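Cheaper by the box?

The Hauser bulk-buy scheme wants us all to order dishwasher tablets in boxes of 100, on the promise that we'll save 14 percent over the store in Nitham. I did the math on my own kitchen drawer and I'm not convinced. The 14 percent leaves out the delivery charge, and it compares against the smallest pack on the shelf, the one hardly anyone buys.

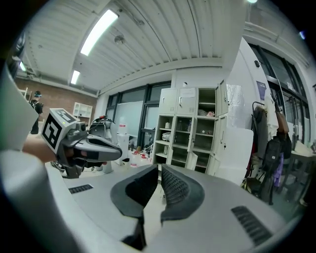 A bare forearm at left, a small green light showing.

Against the pack most of us do buy, the saving comes to 2 cents a tablet. That assumes you have a dry cupboard to keep the things in until spring. Zimance, who supply the boxes, say the tablets keep for 19 months. Sealed or opened? The leaflet doesn't say.
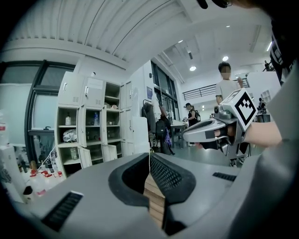 One reader on Dondunel wrote in to say that the box lasted her household all winter and she'd order again, but she'd never checked what she used to pay. I'd check first. Orders close in October.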